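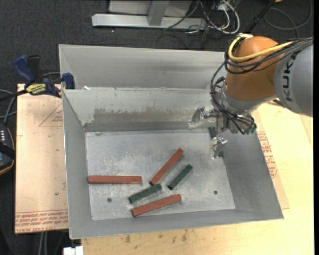
Bar-picking cell, February. Reds and greens in the front half of the bin, cables over the wrist.

Reading time: 5 minutes

Notebook, Polness cell, February

I promised Shiyu I would get all of the dropped-bar business down while I still had it in my head, so this is a long one, and I'm sorry if you only came for the wiring (skip down to the afternoon).

We had been running the Galidero pick routine since first thing, and it had been going so nicely that I'd started drafting the message to Zuvville telling them we were ready for a visit. Then at 10.40 the gripper let go of a red bar over the front compartment, halfway through the lift, with no release command anywhere in the program at that point. It made a tremendous clang. Bianka came through from next door to see whether we were all right, bless her, and we were, as the gate was shut and we were both at the desk. But I had been leaning into that bin to shuffle bars by hand not long before, with the arm paused and still holding one, and I went a bit cold thinking about it.

So, first thing, and please take it to heart: until further notice we don't put hands in the bin while there is a bar in the gripper, paused or otherwise. Put the bar down, back the arm away, stop it properly, then reach in. I've written it on the whiteboard too, and Lorna has added it to the start-up sheet.

What we tried, in the order we tried it:

I blamed the greens at first. They are short, and when one lies close to the right wall the gripper has to come in at an awkward angle, and I thought perhaps a finger had been knocked against the side on an earlier pick and gone slack. We checked both fingers and they were sound. In any case it was a red it had dropped, so I don't know why I was so fond of that theory.

Shiyu suspected the grip force. We went up a step and did 20 lifts straight up and down from the middle of the floor, and all of them held. We went back to the old setting and did 20 more, and all of those held as well. Very pleasing, and no help whatever.

Botond then asked the sensible question, which was whether the drop had come on a straight lift or while the wrist was turning. I looked in the log and it was turning, on the pick that swings round to line up with a bar lying on the diagonal. We lowered the speed, put an old blanket down on the floor of the bin and ran just that move over and over with a bar held low. It dropped on the fifth go. Then it behaved for ages, long enough for me to make tea, and dropped again while I was carrying the mugs in.

Afternoon. We powered everything down and went along the black cables by hand, from the orange joint down the left side and across the wrist to the green connectors. With the wrist turned right round, the bundle goes properly tight over the collar, and what little slack there is gets taken from the connector end. One wire on the signal side came out of its terminal with the gentlest pull. The strands were barely under the screw. I'm fairly sure it was my screw, from when we swapped the Sipos valve block, and I have owned up to that and bought the biscuits.

The wire itself is only half of it, though. The other half is that when the signal drops out, the gripper opens. It ought to keep hold. I had always assumed it did, and I never tested it, and I'd like us to be less trusting about this sort of thing in future.

Done so far: wire cut back, ferrule on, terminal tightened, every other terminal on that side tugged (one more was a touch loose). The bundle has been re-dressed with a longer loop at the wrist so that it stays slack through the full turn. I also nipped up the blue-handled clamp on the side of the bin, which had nothing to do with any of it, but I was there.

Still to do: Botond is changing the valve arrangement so that a lost signal means stay shut. After that I want 600 turning lifts at low speed, gate closed, blanket in, before we put the speed back. I've told Zuvville it will be later than we hoped, and they were very nice about it.

If you do see it drop a bar, even once, even if it seems to recover, please stop and write down the wrist angle before you touch anything.

Sewwandi

Comments

Lorna Dumlao: Start-up sheet is updated, old copies are in the recycling. I put the hands rule at the top in large letters. Can we keep the blanket?

Botond Kerekes: New valve is on order. Until it arrives I'd rather we didn't run the turning move at all, blanket or no blanket. Does that hold anything up?

Sewwandi Wickramasinghe: Only me, and I have plenty of writing up to do. Agreed, straight lifts only till then.

Bianka Orbán: We have the same terminals on the other gripper next door. Checked them this morning and found one I didn't like the look of, so thank you for this.

We use cookies to remember your login and reading preferences. Accept | Manage settings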